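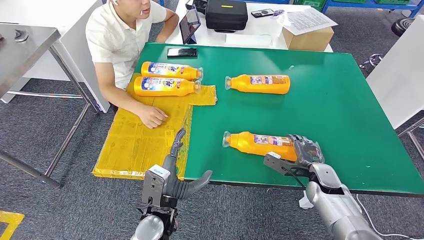
Photo: Bisgaard press office. Free to use with this release.

PRESS RELEASE
For immediate release

Bisgaard opens its packing tables to small makers in Stirstead

Small firms, market traders and people who make things at the kitchen table will be able to get their orders sorted, wrapped and sent out from Stirstead from January, when Bisgaard opens a shared packing room on the upper floor of its building in Randbridge Road.

The room has 19 tables, which can be hired by the half day, and the price of a table takes in the use of scales, tape, labels and a good supply of cardboard and paper. Everything is set at a height that suits both sitting and standing, and there is a kettle at the far end that we are assured is never off for long.

Bisgaard has been packing goods for other people for many years, mostly household and bathroom items in bottles, tubs and jars, and over that time a great many smaller callers have come to the door asking whether we could take on a run of a few dozen parcels. We have nearly always had to say no, as our own lines are set up for much larger loads, and it has never been a pleasant thing to say to somebody who has driven across town with a full boot.

"I used to stand at that door and feel dreadful about it," said Debora Grasso, who manages the packing floor and has looked after the plans for the new room. "People would come in with lovely things they had made, soaps and sauces and all sorts, and they had been up half the night wrapping them on the bed or the ironing board. All they wanted was a proper big table and somebody to ask when they got stuck. Well, now we have the tables — and I do like being asked."

Much of the thought has gone into plain and ordinary matters. Bottles are the thing most newcomers worry about, and Bisgaard staff will be on hand in the mornings to show how to check a cap, how to read the label on the back as well as the one on the front, and how to lay bottles on their sides so that they sit snugly in a box and don't knock together on the road. The big tables are covered with green matting, and sheets of wrapped cardboard can be laid over it where a softer or larger surface is wanted.

A trial took place over the autumn with members of the Bolunska makers' group, who between them sent out 368 parcels and were kind enough to tell us everything we had got wrong. Thanks to them the shelves have moved nearer to the lift, the tape has been changed for one that tears more easily, and the lights over the back row are a good deal brighter than they were.

Anyone may book, whether they have 300 parcels to send or just the one awkward one. Tables are free of charge for a first visit, and bookings are taken at the Bisgaard front desk or by telephone up to 3 weeks ahead. Visitors who would simply like to come and have a look round before making up their minds are very welcome to do so, any morning after ten, and should ask for Debora.

ENDS

Notes for editors
Bisgaard is a packing and storage firm based in Stirstead. Interviews with Debora Grasso and visits to the packing room can be arranged through the press office.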